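Catetcombe Brick Library: your questions answered

Do I need to be a member to borrow?
Not at all, though we do love it when people join! Anyone can take a tub home for a month, and members may keep theirs right through August if they like.

What if we lose a piece?
Please don't fret, it happens to every family sooner or later. Tell Ifeoma when you bring the tub back and she'll top it up from the spares drawer.

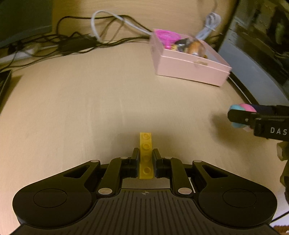

How should we sort the bricks before returning them?
By shape first, please, and never mind the colours. Plates (the thin ones) have a bag of their own, and single-row pieces like the yellow one with four studs go in the long pocket, where they're so much easier to find again.

Can I donate old bricks?
Oh, yes please! We have almost 800 in the sharing box already, and there's always room for more.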